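From: list member, Jutbridge
To: letterpress and bookbinding discussion list
Date: 2026-06-28
Subject: Re: Paste versus PVA on the spine, humidity swings

An earlier message in this thread said:

> I have been backing text blocks with straight PVA for several years
> and the spines are now showing a hard ridge along the shoulder. The
> room has no climate control. Would a paste and PVA mix cure this, or
> is the problem in the rounding? Paper is Seixas 120 gsm, short grain
> for the page size because that is what the mill had.

The grain direction is the first thing to look at. With the grain running across the page, every sheet expands along the height of the spine when the room gets damp, and the adhesive film holds it at one edge only. The result is waviness near the fold, and in a backed book it shows up as a ridge at the shoulder. Changing the adhesive will soften the ridge. It will not remove it.

Notes from my own bench follow. The stock was the same Seixas sheet, cut both ways from the parent size, folded and sewn on tapes. I made 18 blocks in August and left them on an open shelf in an unheated room. Eight of them were short grain.

Straight PVA, long grain: flat, flexible, no ridge. Opens well.
Straight PVA, short grain: ridge at the shoulder, worst at the head.
Wheat paste, long grain: flat, slightly stiff until worked.
Wheat paste, short grain: waviness at the fold, no hard ridge.
Mix, equal parts by volume, long grain: flat.
Mix, equal parts by volume, short grain: slight ridge, less than PVA alone.
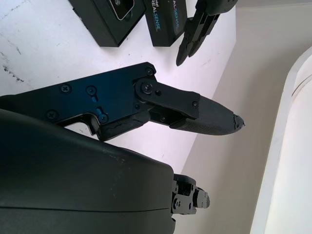 Side plate and linkage, screw heads showing.

On application. The first coat should be thin and worked in between the folds with a stiff brush, then wiped back. Most of the ridges I have taken apart had a thick bead sitting on the surface at the shoulder and almost nothing between the sections. Let the first coat go tacky, round, put the block in the backing boards, and only then apply the second coat with the lining. If the second coat goes on before rounding, the film sets in the wrong shape and you spend the next stage fighting it.

The Ganier lining tissue that several people on this list use is strong for its weight, but it shrinks across the grain as it dries. Run its grain head to tail, same as the text. I use one layer of tissue, then mull, then a layer of kraft sanded lightly at the edges.

On thinning. I add water to PVA one part in 8 for the first coat only. More than that and it strikes through the fold into the margin. Paste for the spine should be thick enough to hold a brush mark.

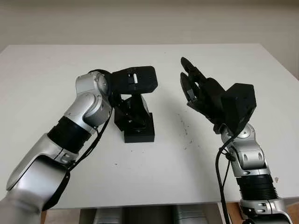

A reply from Londura came in on this point, saying that thinned PVA had separated in the jar there after a few weeks and that the binder now mixes only what a single session will use up. Methyl cellulose was suggested as the diluent in place of water, at a four percent solution, which extends the open time and makes the brush drag less.

I have no objection to the methyl cellulose. I tried it on two spare blocks and the open time was long enough to round without hurrying. The dried film is weaker, so I would keep it to the first coat and use undiluted PVA under the mull. I agree about mixing small amounts. Thinned adhesive kept in a lidded jar also picks up mold if a used brush has been in it.

On humidity. Drying shrinkage is what sets the ridge, so a slow, even dry helps. I keep the block under weight between pressing boards with blotter on both sides, and change the blotter once. I do not case in on the same day. If your room goes above 60 percent relative humidity in the afternoon, line the spine in the morning.
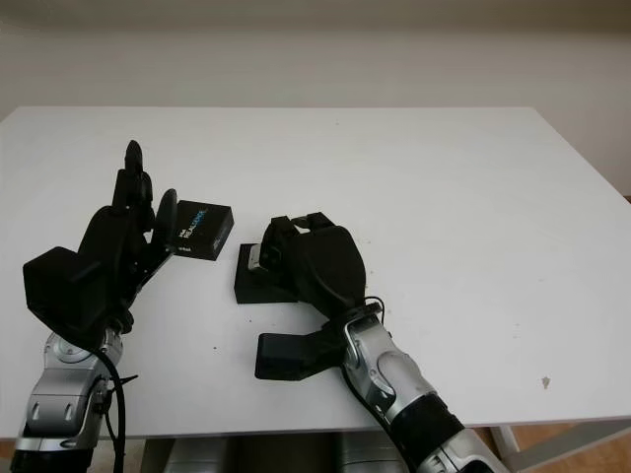
Can an existing ridge be reduced without resewing? Sometimes, if the adhesive is paste or a mix. Lift the case, apply a paste poultice to the spine, wait until the lining releases, scrape it off with a bone folder, and back again while the folds are still slightly damp. Straight PVA does not release with water, and picking it off mechanically usually takes some of the outer fold with it.

For the books already bound in straight PVA, I would leave them alone unless the joint is splitting. A hard ridge is ugly and it makes the first opening stiff, but the sewing carries the load.

On paper supply. The Seixas sheet is available long grain if ordered by the ream from the Jutbridge warehouse, stock line 199 in the current list. It costs more per sheet and there is some waste at the trim for a demy octavo. If short grain is all you can get, consider changing the page size so that the fold falls with the grain. A squarish format works well with this parent sheet.

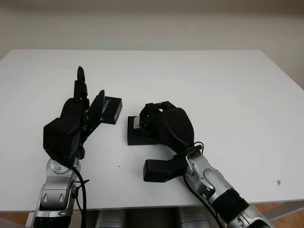 Another subscriber wrote off list to ask whether a hollow back would sidestep the whole question, with the lining free of the cover and the spine allowed to move as it likes. The same message reported good results from an Oxford hollow on heavy short-grain blocks, two on, one off, with the tube made in kraft.

A hollow changes how the cover behaves at the spine. The ridge forms in the text block before the hollow goes on, so it would still be there. It does show less through the cloth, and for a thick book I would fit one anyway. Make the tube a hair narrower than the spine so the edges do not catch at the joint.

If anyone has tried the Ganier tissue in the heavier weight, I would like to know how it takes paste, and whether it needs a second layer at the head and tail.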